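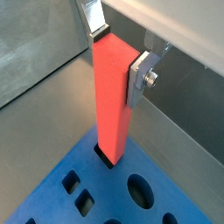 Lemen peg set: read me first

I put this little set together for shape-sorting puzzles, and it grew a bit! Release of December 22, 2022.

What's in it

There are 168 short clips, all of one job: the tall red block going into the square hole in the blue piece. It's a snug-looking fit, so go straight down.

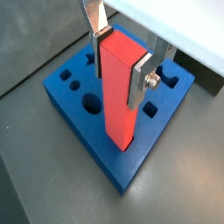
Using it

I practise on 80 clips and keep the rest for checking. Names start with "llanos" (my old folder, sorry). Share it freely, just mention Lemen.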